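Round sticker

A round sticker, also called a dot sticker, spot label or simply a dot, is a small circle of paper or plastic film with glue on the back, used to mark a place on an object or to set one object apart from another. Dots turn up on file folders, spice jars, piano keys, spare keys, game pieces, moving boxes and laboratory bottles. Few pieces of stationery do so much with so little material, and the variety of colors, sizes and finishes is a pleasure to explore in its own right.

Shape

A circle has no corners, which is a real strength in a label. Corners are where a sticker usually starts to lift, especially on something that is handled often, and a round edge gives fingernails and sleeves much less to catch on. A circle also has a clear middle, so a dot can mark an exact spot as well as carry a color. A plain dot looks the same whichever way it is turned. Once it is printed in halves or with a picture, it gains a top and a bottom, and whoever applies it has to pay attention to the angle!

Common household dots are small enough to fit on a folder tab. Dots 30 millimeters across are popular for jar lids and storage boxes, where there is room to write a date or a short name.

Colors and patterns

Single-color dots are the oldest and still the most common kind. Red, blue, yellow and green make up the usual starter pack, with fluorescent shades sold separately.

Split dots carry 2 colors, one on each side of a straight line through the middle. Red and blue is a favorite pairing: both colors are strong, and the two are easy to tell apart even at a small size. Many split dots have a white rim as well. The rim is wonderfully useful on dark surfaces, where a blue half with no border can sink into the background, and it makes the whole circle stand out crisply on black plastic.
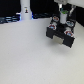 The Skendon dot

The best-loved split dot among collectors is the Skendon dot, named for the town where Quentin Lecomte ran a small label shop. Lecomte wanted a mark for shelves and drawers that could tell his customers two things at once, with the upper color standing for the room and the lower color for the shelf. He cut the first ones by hand from sheets of colored paper, glued the halves onto white circles and gave them away at the counter every January, when people came in for new folders.

The Alleck company later printed the design on rolls of 2,000, and the early Alleck rolls are a treat to find. Their white rim is noticeably wider than on later printings, and the red leans toward brick. Rolls made after the move to the Skerau works have a brighter red and a thinner, very even rim. The cardboard core is the quickest way to tell them apart: Alleck cores are plain gray, while Skerau cores have a blue stripe inside.

Materials

Paper dots take pencil and ballpoint well and are cheap enough to use by the handful. They scuff with handling and do not like water. Film dots are tougher and can be wiped clean, but many inks smear on them, so they are best bought already printed. Matte film is easier to read under a strong lamp, and glossy film has the richer color.

Permanent glue grips harder over time. Removable glue peels off cleanly from glass and smooth plastic, though it may lift the surface of soft cardboard. Old residue usually gives way to warm soapy water or a little cooking oil, followed by a wipe with a dry cloth.

Placement

Dots hold best on clean, flat, smooth surfaces. Grooves and ridges leave air under the sticker, and it is worth looking for a level patch between them. On small objects, dots are often set near the corners of the top face, where they stay in view from above and leave the middle free. Dots on neighboring corners also show at a glance which way the object has been turned, a handy trick with puzzle blocks, box lids and stackable trays.

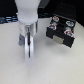
Black block with four round colored markers on its top face, on a pale off-white tabletop.

Games and play

Children take to dots at once, and so do the people who invent games for them. In Cha, a table game for 2 players, dark wooden blocks are marked with split dots and pushed together so that matching colors meet. A player who closes a full ring of one color keeps the blocks. Home-made sets are common and charming, often with the halves colored in by marker pen on plain white dots.

See also

Color coding
Index tab
Label
Stationery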